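Birkelow Guest House - Linen & Knitwear Check, Room 6
18 May 2021. Checked by: Zuleica Brandão

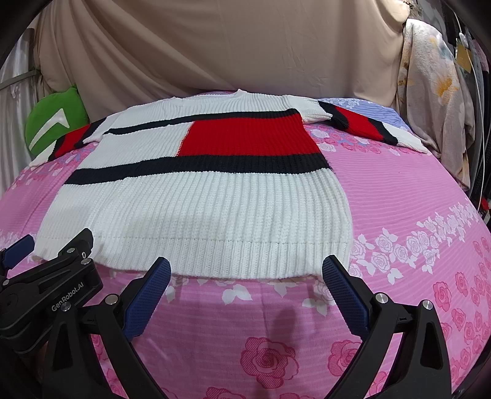 Sweater, white rib with red block and navy stripes, front side. Grayish smudge on hem, left of center.

1. Label read before washing - YES. Wool blend, hand wash.
2. Front checked for marks - YES. Smudge at hem, faint. Spot treat, do not rub, rib pulls.
3. Hem lies flat - NO. Curls a little. Block it when drying, pins are in the Duggan tin.
4. Seams, red to white - OK from the front. Inside not checked yet, ran out of time.
5. Cuffs - OK. No loose threads that I found.
6. Color bleed risk - YES. Red and navy next to white!! Cold water only, color catcher in with it. Had one go pink last September.
7. Back - not done. Flip and check tommorow.
8. Bedsheet, pink floral - pass. Keep on bed.
9. Pillowcases - pass. Striped one with roses doesn't match the sheet, guest asked for it, leave.
10. Heater clear of bedding - YES, 35 inches. Cord ok.
11. Smoke alarm - tested, loud.

To do: order more Flositz stain bar, 5 left but small ones. Sweater goes in the delicates bin, NOT the big dryer. Initial here when hem is treated: ____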